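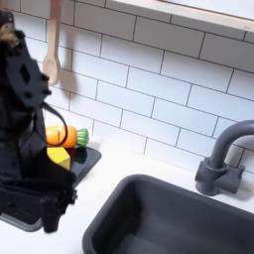 Black arm over the cutting board in the toy kitchen, with toy food, sink and faucet. Open day, Sallitz.

Sallitz open day, toy kitchen episodes

README, last edited November 7, 2025
Maintained by Killian Moulin

What this is

Recordings from the public demonstration at Sallitz in June. The hosts ran a black robot arm in a play kitchen for one afternoon and let visitors pick the next task from a printed card. I was there as a visitor and later agreed to clean up the files. I did not build the arm or train the policy, and I have no stake in either.

The announcement for the day promised "a robot that cooks." The food is toy food and the faucet is a toy faucet. Please don't cite this set as evidence about cooking.

Contents

301 episodes, one folder each. Every folder has the video, the joint log and a text file with the instruction as it was read out. Total size is about 100 GB, most of it video.

Instructions come from five cards:

move the carrot to the sink
move the carrot back to the board
put the yellow piece in the sink
clear the board
touch the faucet handle

Visitors sometimes changed the wording when they read a card aloud. The text files keep what was said. If you need the card wording, use the "card" column in index.csv.

How it was run

Two policies were shown, called Bema and Vídalín on the day. Bema ran first, Vídalín after the break. The hosts presented this as a comparison. I would not treat it as one: the order was never swapped, the toys were put back by hand with no marks on the board to guide anyone, and the window light changed over the afternoon.

An operator stood at the stop button throughout and could also nudge the arm from a handheld controller. Nudges were not announced to the audience. They do appear in the joint log as a mode change, and I have copied them into index.csv under "assist". Check that column before you believe any success number, including the ones on the poster.

Labels

Success was called by the operator, out loud, usually before the arm had gone back to its start position. I watched everything again and added my own label in "success_km". Where we disagree, both labels are kept. Most disagreements are on "clear the board", where the hosts were happy if the board was mostly clear. I read the card as written.

2,726 grasp attempts are marked, with start and end times. An attempt starts when the gripper begins to close and ends when it opens again. I did this alone, so there is no second annotator and no agreement score.

Known problems

The arm hides much of the board in many episodes. If your method needs to see the object at the moment of contact, expect to throw out a lot.

A cable loops in front of the toys in some views. I have not masked it.

Joint log and video drift apart in the longer episodes. The fix in align.py is a straight-line correction and is only as good as that sounds.

Episodes where the operator restarted the software are kept as single folders. The gap is visible in the timestamps.

There is no audio. Visitors were talking and were not asked for permission to be recorded, so I removed it before sharing.

What I would not use it for

Ranking the two policies. Claims about real kitchens. Claims about untrained users either, whatever the talk said: visitors read a card, and that was all they were allowed to do.

It is fair material for testing grasp detection under heavy occlusion, and for anyone who wants to see what an unedited demo looks like next to the highlight reel.

Related files

The Lendov recordings use the same folder layout but a different joint order. Don't merge the two without running reorder.py first.

Corrections

Send the episode number and the time in the video. Complaints about success_km are welcome if you have watched the episode to the end.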